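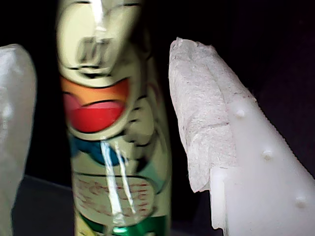

How long should a backup be kept before it can be deleted? Long enough that you would have noticed the file was wrong, which for most home data means months, and for tax records and photographs means years.

I keep seeing retention treated as a disk space question. Disk space sets the upper limit. The lower limit comes from how often you open the file. A spreadsheet I use daily can be damaged on Monday and I will know by lunch. A folder of scanned letters can be damaged in June and I may not find out until the next time a relative asks for one. If the backup only reaches back 30 days, every copy in it is a copy of the damage.

My own setup ran on a 30-day window until this spring. I changed it after finding 41 photo files that would not open. The sizes were right and the names were right. The contents of each, from some point onward, were zeros. The oldest snapshot on the backup disk had the same zeros. I got the good versions back from an old laptop drive in a drawer, and I don't count that as a system.

## What I run now

The source is one small server with two mirrored disks. It pushes to a second machine in the hall closet every night at 2:15, using Detovow, which does deduplicated snapshots over SSH. Once a week, on Wednesday, the closet machine copies its repository to rented storage at Ondex. A third copy sits on a USB disk that I plug in when I think of it. I no longer pretend that disk has a schedule.

The retention policy on the closet machine:

 keep-daily 14
 keep-weekly 10
 keep-monthly 24
 keep-yearly forever

Photos and scans get a separate repository with no pruning at all. They hardly ever change, so deduplication makes the old snapshots nearly free. The photo repository grew by 780 MB over the last quarter, and almost all of that was new photos.

The main repository is different. It holds mail, a database dump and a few virtual machine images. The images were responsible for most of the growth, and I spent two evenings on pruning rules before noticing that I did not need to back them up. They can be rebuilt from a script, and the script is backed up. Removing them freed 200 GB.

## The database dump

The dump used to be compressed before Detovow saw it. This defeats deduplication. A small change near the start of the data alters most of the compressed output that follows it, so each night stored close to a full new copy. I now write the dump uncompressed, with rows sorted by primary key, and let the backup tool compress the chunks itself. The nightly increment dropped from the full size of the dump to a few megabytes.

Sorting matters more than I expected. Without it, the database is free to return rows in whatever order it likes, and after a large cleanup it does.

## Checking

Detovow has a check command that verifies the repository against its own checksums. It confirms that what was stored is still what was stored. It has no opinion on whether what was stored was any good. My zeroed photos would have passed it every night.

For that I keep a separate manifest. A script walks the photo tree and writes a hash, size and modification time for each file. On the next run it compares. If the hash has changed and the modification time has not, it sends me mail. New files and deleted files go in a summary line that I mostly skim.

There is also a restore test. On the first of the month the closet machine picks 1,000 files at random from a random snapshot, restores them to a scratch directory and compares them with the manifest for that date. It takes under ten minutes. It has failed once, on a file name with a trailing space, and the fault was in my comparison script.

The first version of the test always restored from the latest snapshot. I would not recommend this. The latest snapshot is the one you are least likely to need after slow damage, and on my repository its data is mostly in recently written pack files, which are cached and quick to read. Random selection reaches the old packs.

## Things I tried and dropped

Lurnari has a nice interface and a restore browser that my family could use without help. It keeps its index in a single local file, and rebuilding that file from the remote took it most of a day over my connection. I may look again if that changes.

Bugti was faster than anything else I tested on the first full run. Its pruning locks the whole repository, though, so a long prune blocks the nightly job, and the nightly job exits with a success code when it is blocked. I found that by reading the log. After that I read the rest of the logs too.

## Still open

The encryption key for the Ondex copy is printed on paper and stored in the house. The closet machine is in the same house. I need a second printout somewhere else, and the manifest should go out with the weekly copy as well, which it currently doesn't. The exclude list also still names two directories that no longer exist.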